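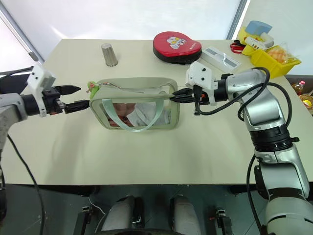

# My first month of doing the press for Harnon

Right, so I now write press releases! Me, who used to hide in the loo when the phone rang. Harnon is a small walking festival, and when Morag Dow stepped back in November she handed me a folder, a list of 60 local journalists and a packet of ginger nuts.

I sent my first release to all 60 at once and got one reply (an out of office). Then Yogesh Chaturvedi, who spent years on a news desk, read it over my shoulder and crossed out the whole first paragraph. Where was the walk? Who was it for? I'd got to line nine before mentioning either.

So I rewrote it around Greer Matheson, who is leading the night walk up to Kiani this year, and sent it to just four people with a proper note to each. Two rang me back the same afternoon – I was so pleased I forgot to give them the ticket link.

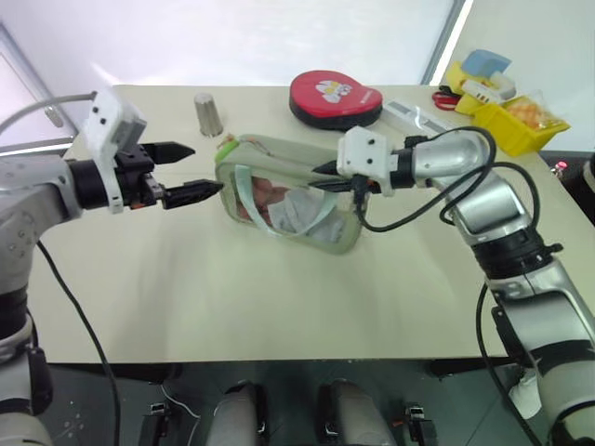
## What I'm trying next

- Putting the date and the place in the subject line
- Phoning the radio station before ten, when Donnie Lennox says they're still planning the day
- A short piece for the Maltetti newsletter, which goes to 4,000 people!

I've got until Friday to write that last one and I've already started it three times.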